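ホーム|試合結果|インタビュー|クラブ紹介|練習場案内

ハーリングの話をたっぷり聞いてきました! ブレルトゥーデンの主将、Diễm Lươngさん

練習場に着いたら、もう声が聞こえていました。「右、右、そこで打って!」。先にストレッチだけと聞いていたのに、しっかり始まっているじゃないですか(笑)。声の主はDiễm Lươngさん。Breltuden女子ハーリング部の主将で、今季から中盤の真ん中に入っています。

まずは前節のSornlow戦から。終盤に追いつかれて引き分けた、あの試合です。

「悔しかったですよ。残り4分でリードが2点あって、ベンチも私もどこかで勝ったと思ってたんです。そこでフリーを与えて、次のパックアウトも取られて、あっという間。帰りのバス、みんなずっとおにぎり食べてました」

しょんぼりしていたのかと思ったら、味の話で盛り上がっていたそうです。そういうチームなんですね。

Diễmさんがスティックを握ったのは大学に入ってから。それまではソフトボール一筋で、最初の練習ではボールを足で止めようとして先輩に怒られたとか。

「振るのは得意だったんです。でも走りながらスティックにのせて運ぶのが、まあできない! 家の廊下で往復して、母に何やってるのって言われて。今も得意とは言えないです。ごまかし方を覚えただけで」

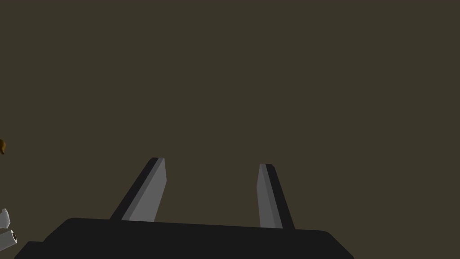
暗いオリーブ色を背に、手前に黒いグリッパー(CG)

監督のHưng Tháiさんにも少し話を聞けました。口数の少ない方だと聞いていて緊張したのですが、守備の話になったら止まりません。ノートに書ききれず、途中から録音に頼りました。

「Sornlowは外から打たせてくれるチームなんです。それで打たされて、外した。うちは前半だけでワイドが多すぎましたね。Diễmには、打つ前に一回顔を上げろと言ってます。聞いてるかどうかは知りませんが」

本人に伝えると「聞いてます、聞いてます」と二回。監督は横で水を飲んでいました。

ところで前節の観客は191人。ふだんはだいたい130人だそうなので、かなりにぎやかだったはずです。私は仕事で行けず、同僚の速報を駅のホームで追っていました。追いつかれた瞬間に声が出て、隣の人に見られましたよ……。

11月には再戦が控えています。今度は相手のグラウンドで、海からの風がきつい場所です。

「風上に立ったら遠くから狙いたいです。風下なら短くつないで、我慢して。あと、私がフリーを蹴る……じゃない、打つ! すみません、さっきまで妹とサッカー見てたので」

フリーの練習は全体練習のあと、一人で残って続けているとのこと。この日も取材が終わるとすぐ、ボールの袋を抱えてゴール前へ戻っていきました。

(2025年9月27日掲載)

コメント

みどり坂:Sornlow戦、現地で見ました。最後の10分は立ちっぱなしでした。

左利きの父:廊下で練習、うちの娘もやってます。壁に穴はまだありません。

kaze_no_mori:再戦の開始時刻はもう出ていますか? 遠征バスがあるなら乗りたいです。

お問い合わせ|© Breltuden ハーリング部|ページの先頭へ戻る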